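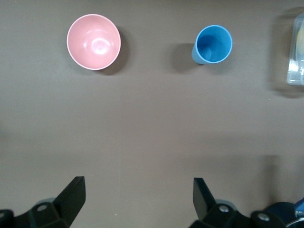
The pink bowl and the blue cup, on the brown table.

Nelly Espinoza had put the bowl on the left, as her mother always did, and the cup next to it. Then she sat down and waited for her brother-in-law to be late.

"You still use the pink one," said Tomos when he came. He did not take off his coat.

"It is a good bowl."

"She gave me soup in it. The whole June I was sick."

Nelly did not remember this. She remembered that June well, the heat and the closed windows, but in her memory it was she who carried the soup, and he never finished it.

"Then you take the bowl," she said, "and I keep the cup."

He looked at the two of them for a long time. Outside, the bus to Gokwood stopped and went away again.

"Is there soup?" he asked.

She got up to look for the onions.

Last updated: Wednesday, August 29, 2018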